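In Defence of the Small Shop Counter

Every few years somebody writes to the council to say that the counter in the Cedemville station kiosk ought to be replaced by a vending machine. The arguments are always the same. A machine is quicker, it takes cards, it doesn't close for lunch. I have used the one on platform two and can confirm that it doesn't close for lunch. It also kept my change and lowered a packet of crisps halfway, where it hung like a coat on a nail until the Monday.

My complaint is with the idea that food for sale is only stock. You put it somewhere, a person takes it, money goes the other way. If that were all there was to it then a cardboard box on the pavement would do as well as a shop. I've bought things from a cardboard box on the pavement and I remember feeling, the whole way home, that I had been slightly foolish.

A laid-out counter does something to a sandwich. I used to work Saturdays at Miettinen, the baker's on Firnier Road, when there were 37 kinds of roll and one kind of sandwich, and the sandwich was egg. Mrs Miettinen wouldn't have two of them touching. She stood them up so the filling faced the customer, and if you laid one flat she would come over and stand it up again without a word, which was worse than being told. I was paid very badly and I learnt that a flat sandwich looks as though it has given up.

The modern view is that this is fuss. The big Dula on the ring road has a wall of sandwiches, 124 of them on the morning I was annoyed enough to count, all in boxes and all facing the same way with their prices underneath. It should be tempting. I stood in front of it for so long that a man reached round me twice. I came out with a banana.

Plenty doesn't look like generosity after a certain point. It looks like a warehouse with the lights on. What I want from a counter is the feeling that a person has had a think about it: these bottles at the back on a step so you can see them, this one thing on its own in the middle because it deserves the room. You can do that on a table covered in brown paper, with a few clear stands and a basket or two. You don't need a fridge the length of a bus.

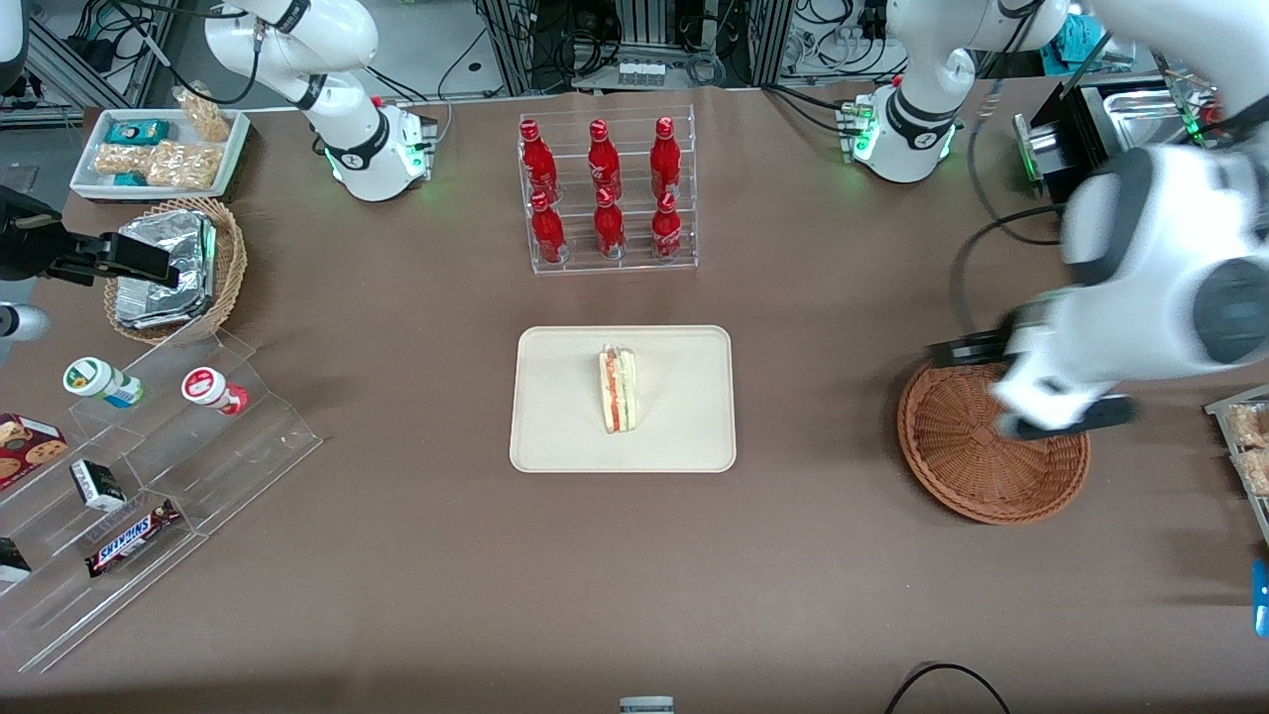 Six Cokes on two levels, and a sandwich with a tray to itself.

I find I would buy that sandwich. I have no idea what it tastes like, and the red and green in it could be any number of things, but it is standing up and it has been given a tray. Mrs Miettinen would have passed it. She'd have had views on the two jars lying on their sides, and she would have wanted something in the empty basket by ten o'clock, but the sandwich would have been left alone.

The tiered rack deserves a word too. There is no practical reason to lift the back row of bottles above the front. They are the same drink. Nobody is going to lean over and say, ah, I see you have it in the rear as well. And yet two rows at one height is a crate, and two rows at different heights is a choir. I can't defend this and I don't intend to stop believing it.

My friend Lucero Muñoz, whose patience with me on this subject ran out some time last October, says that I am confusing care with decoration. Her position is that a stale roll on a nice tray is a stale roll. She's right, and I have eaten that roll, at a garden centre, under a glass dome, for more than I'd like to put in writing. A doily was involved. People who are good at arranging food aren't always good at making it.

But I'd put it the other way round to her. I have hardly ever had a decent lunch from a place that couldn't be bothered to set it out. The person who squares up the peanut brittle tends to be the person who notices the milk is off. It's all one habit -- looking at the thing in front of you and moving it half an inch.

The kiosk at the station has this habit. It has 13 things to eat on a good day and 3 by the time the evening train is in, and the last 3 get moved to the front and spread out, so that you feel you are choosing. I usually am choosing, between a flapjack and two other flapjacks. The council will take comments on the machine until the end of the month, on a form which can be had from the front desk at the library. The desk closes for lunch.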